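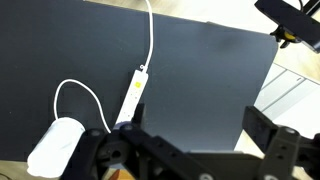

The Gustus two-finger gripper has been on our bench arm since April, and this is a review of it mostly from the point of view of the person who has to look after it. The task we run is a plain one: small white appliances, their cords, and a power strip on a dark mat, with the arm doing the plugging in. It's a good test of a gripper. A power strip is long and low, the cord curves away wherever it likes, and a chunky round plug adapter lying on its side gives flat fingers very little to hold. The view from the wrist camera also tells you a lot about the Gustus itself. The linkage takes up most of the bottom of the picture, with the round screw heads on the black plates in plain sight, and one finger stands right over the near end of the strip. If you buy this gripper and want to use a wrist camera with it, get used to that view.

What you get

The gripper comes in a cardboard box with foam, the adapter ring for the wrist flange, a spare pair of fingers, a bag of screws and a printed booklet. There is no hex key. We paid 2,311 dollars with shipping through Unard, who were quick and packed it well. The camera bracket is extra, and the one Unard lists is made by Jirov. It fits, but the two holes on the inside face are tight and I had to open them up with a file before the screws would start.

The booklet is fair. The mounting section is clear and the drawings match the parts. The section on setting the zero position is poor, and I'll come back to that.

Mounting it

Allow an afternoon the first time. The ring goes on the flange, the gripper body goes on the ring, and the connector has to be routed out to the side before you tighten anything. I did this in the wrong order and had to take it all off again. The booklet does say so, on the page after the one you're working from.

Once it's on, run the cable up the outside of the arm and leave more slack at the wrist than looks tidy. Turn the wrist joint through its full travel by hand at low speed and watch the cable the whole way. My first routing looked fine until the last part of the turn, where it pulled hard on the connector. We now leave a loose loop along the long link and tie it at two points, and haven't had a connector fault since.

Setting the zero

The fingers need to be told where closed is. The Alexiou control software we use has a page for it, and you would think that pressing the button with the fingers together would be enough. It nearly is. The fingers flex a little under load, so if you zero them with the motor pushing, the software thinks closed is further in than it should be, and thin things like a cord slip out. Close the fingers until they just meet, back off the force to its lowest setting, then zero. A strip of printer paper between the tips makes a good check. It should drag but come free.

I redo this whenever the fingers come off, and at the start of any longer run.

At the bench
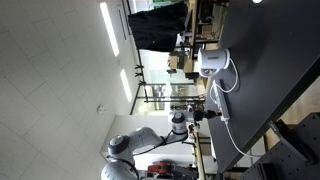

Reach is the part people ask me about. With the base off to one side and the arm stretched out over the table, the gripper can get down beside the strip without the body touching the surface, though there isn't a lot of room to spare. The body is boxy and it sticks out further on one side than the other. Approach from the wrong side and it's the body that meets the kettle first, well before the fingers get anywhere near the sockets. We turned the wrist half a turn in the program and most of that trouble went away.

Cords are the other thing. A kettle cord in a loose loop is the sort of thing a linkage gripper will catch. The pivots on the Gustus have gaps beside them, and a thin cord can get into a gap if it's lying across the plates when the fingers open. It has happened to us 4 times. No damage to the gripper, one cord replaced. Keep the opening distance as small as the job allows and it happens a good deal less.

Grip on white plastic is decent. The standard finger pads are a firm rubber and they leave a faint grey mark on light-coloured housings, which wipes off with a damp cloth. The spare fingers in the box have the same pads.

Looking after it

The maker gives an interval of 2,000 cycles for checking the screws. I'd do it sooner on a new unit. Two of ours had backed out by a quarter turn well before that, and you could feel it as play at the fingertips. A small dab of removable thread locker fixed it. Don't use the permanent kind, as the plates have to come off to change the fingers.

The routine we've settled on is short:

Wipe the pads with isopropyl alcohol and let them dry.
Put a key on every linkage screw you can reach.
Open and close fully with the power off and feel for grit at the pivots.
Look at the connector and the first stretch of cable.
Check the camera bracket hasn't shifted.

Pivots get a very small drop of light oil now and then. Wipe off what's left over, or it ends up on the pads and then on everything else.

One repair so far. A pad lifted at the corner in the second month, and Unard sent a pack of replacements for 29 dollars. The old adhesive has to be scraped right back. I rushed one side and the new pad came up again within the week — my own fault, and a full hour to redo with the fingers on the bench.

Would I buy it again

Yes, for this sort of work. It's solid, parts are easy to get, and everything that wears can be reached with ordinary tools. If you're picking small things out of tight places I'd look for something slimmer, and if the wrist camera matters more to you than grip strength, work out where the bracket will sit before you order. The booklet needs a rewrite and the box needs a hex key.

Reviewed Oct 13, 2022. Gripper, bracket and pads were all bought at the normal price.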